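Ticket 310 -- Brick sorting cell, Boltenora site
Component: gripper and wrist camera
Reported by: Cell operations, Boltenora
Assigned to: Brendareo Automation Support
Opened: 17 October 2025
Priority: Medium
Status: Open, workaround in place

Summary
The cell intermittently picks two bricks joined together and treats them as a single part. The controller reports a normal grip and continues the cycle. In the run under review, 126 picks were attempted and 6 were logged afterward as double picks. No alarm was raised for any of them.

Impact
Joined bricks are released into the wrong compartment, and the count kept by the Esero controller no longer agrees with the contents of the tray. One double pick also struck a divider during placement, and the arm entered a protective stop. No person was inside the guarded area at the time. The tray was inspected and returned to use.

Findings
The jaw width check passes because the fingers close on one brick only. The second brick adds height, and the current program does not measure height after the grip. The wrist camera does record the condition clearly enough for an operator to identify it on review.
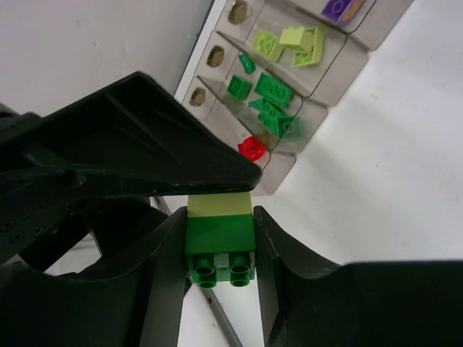

Fig. 1. Pale yellow-green brick on top of a bright green brick, with the fingers closed on the green brick.

The vision model returned a single object with a confidence of 99 percent for this type of pick. Support reviewed the training set supplied with the Bangera release and found that joined bricks of similar color were not labeled as a separate class. Finger wear was considered and ruled out. Grip force was within limits on all affected picks.

Actions taken
Placement speed was reduced near the tray. Operators were instructed to separate all joined bricks before loading. The cell was restarted, and the wrist camera calibration was repeated with no change in the result.

Actions pending
Brendareo will add a height check after each grip -- parts that fail will be sent to the reject position. A revised vision model is scheduled for January. Until the height check is installed, the cell is to be run only with an operator present at the stop button, and any suspected double pick is to be added to this ticket with the controller log attached.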